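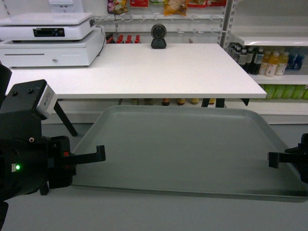

Mercurio retrógrado en Piscis: lo que conviene saber este mes

Mercurio empieza a retroceder en Piscis a finales de febrero y seguirá así durante algo más de tres semanas. Varios lectores han escrito a la redacción de Villalobos para preguntar si deben aplazar una mudanza, una firma o un viaje. La respuesta corta es que no hace falta parar la vida, aunque sí revisar dos veces lo que se envía y lo que se firma.

Para quien se incorpora ahora al boletín: un planeta se llama retrógrado cuando, visto desde la Tierra, parece ir hacia atrás en el zodiaco. Es un efecto de las órbitas. Mercurio lo hace tres veces al año, a veces cuatro. La astrología asocia a Mercurio con la palabra, los papeles, los trayectos cortos y el comercio, y por eso estas semanas tienen fama de traer correos perdidos y citas mal apuntadas.

En Piscis la cosa cambia un poco. Mercurio está aquí en su exilio y en su caída, de modo que ya parte de una posición incómoda. El pensamiento se vuelve menos lineal. Cuesta más cerrar un presupuesto o redactar un informe y sale mejor escribir un diario, estudiar música o retomar una conversación que se quedó a medias en otoño. Montserrat Robles, que lleva la sección de tránsitos, recomienda anotar los sueños al despertar y releerlos cuando Mercurio vuelva a estar directo, no antes.

Por signos, en resumen:

Aries. El tránsito cae en la casa doce. Semanas de descanso y poca exposición. Si algo se mueve entre bastidores, déjelo moverse.

Tauro. Vuelven amistades antiguas. Revise los proyectos de grupo, sobre todo los acuerdos verbales.

Géminis. Mercurio es su regente y lo notará en el trabajo. Puede reabrirse una candidatura que daba por perdida. Guarde copia de todo.

Cáncer. Viajes y estudios con cambios de última hora. Compruebe la caducidad del pasaporte.

Leo. Asuntos de herencias, préstamos y dinero compartido. Pida los extractos y léalos enteros.

Virgo. También regido por Mercurio, con el tránsito enfrente, en la casa de la pareja. Hay que volver sobre una conversación ya tenida. Escuche primero.

Libra. Salud y rutinas. Retome la revisión médica que dejó pendiente.

Escorpio. Reaparece un amor o una afición. No es obligatorio contestar el mismo día.

Sagitario. Reparaciones en casa. Buen momento para pedir presupuestos, peor para aceptarlos.

Capricornio. Hermanos, vecinos y vehículo. Salga con margen a las citas.

Acuario. Dinero propio. Repase las suscripciones y los recibos domiciliados.

Piscis. Lo tiene encima. Cambiará de opinión sobre sí mismo más de una vez, y conviene no anunciar cada cambio. Los nacidos en los últimos grados del signo lo notarán más al principio del periodo.

Conviene mirar también el ascendente. Si lo conoce, lea primero el párrafo que le corresponde y después el de su signo solar. Quien no sepa su hora de nacimiento puede pedir la partida literal en el registro civil, donde suele figurar. Una diferencia de 15 minutos puede bastar para cambiar de ascendente cuando se está cerca del límite entre dos signos.

Sobre las cartas natales. En la última convocatoria recibimos 262 solicitudes y quedan 26 por contestar. Severino Zabala las está respondiendo por orden de llegada y pide que no se reenvíe el mismo formulario, ya que cada reenvío entra como solicitud nueva y hay que borrarlo a mano. Si su correo ha cambiado desde entonces, escríbanos con el asunto «cambio de dirección» y el nombre con el que se apuntó. Las consultas sobre sinastría se abrirán más adelante.

El taller de tránsitos lentos se mantiene en la sala de siempre, a las siete de la tarde. Trabajaremos Saturno y Neptuno por casas. Hay que traer la carta impresa, con el sistema de casas Placidus, y un lápiz de dos colores. Las efemérides las ponemos nosotros. Quien no pudo venir a la sesión anterior puede pedir los apuntes en la entrada.

Una corrección: en el número pasado dimos mal la posición de Venus en la tabla de aspectos. Figuraba en 312 grados de longitud absoluta y el texto decía Capricornio. Esa longitud corresponde a 12 grados de Acuario. La tabla era correcta y el texto no. Gracias a los lectores que avisaron.

En el próximo boletín, la entrada del Sol en Aries y las preguntas que nos han llegado sobre los nodos lunares.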